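Chapter 7
Who Picks Up the Toys?

Every October I ask my new class the same question: which chore would you hand over to a machine first, if it did the job as well as you do? Laundry wins, dishes come second, and then somebody with small children says "the living room floor" and the whole room groans in agreement. I've been collecting the answers since 2000, and the list has hardly changed in all that time. What has changed is how much of it I can discuss with a straight face!

When I started teaching, I'd have told you that tidying was hopeless. Welding a car door, sure – the door shows up in the same place every time, and the arm can practically work blind. A kid's playroom is another matter. Things roll. Things are soft, or shiny, or half under something else, and somebody has to decide where each of them belongs.

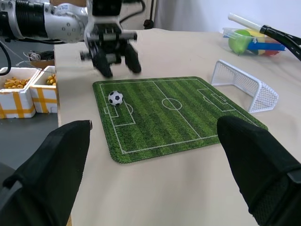
My old lab mate Chang-ho Ham spent a winter in Wallville on exactly this sort of problem, and he let me read his notebooks (his handwriting is awful, but I got through them). His team ran 353 tidying trials with a two-armed machine they called Wostine. A good run took about 2 minutes for a job my niece finishes in a few seconds, when she's in the mood. The bad runs are more fun to read. "Closed on nothing," he writes, over and over, and once, underlined, "closed on own cable."

So can machines do chores yet? My answer in this chapter is going to be "some of them, slowly, with a person nearby," and I know that sounds like a dodge. Bear with me. A shop floor like the one in Kornau, which we'll visit in Section 7.3, gets by very nicely on slow, as long as the parts bin is always the same parts bin. Your kitchen doesn't work that way, and neither does mine.

We'll start with grasping, then move on to the question of knowing when you're done, which I find much harder to teach. Before you read Section 7.1, pick up a ball from a table using just your thumb and one finger. Do it again with your eyes shut, and write down what went wrong.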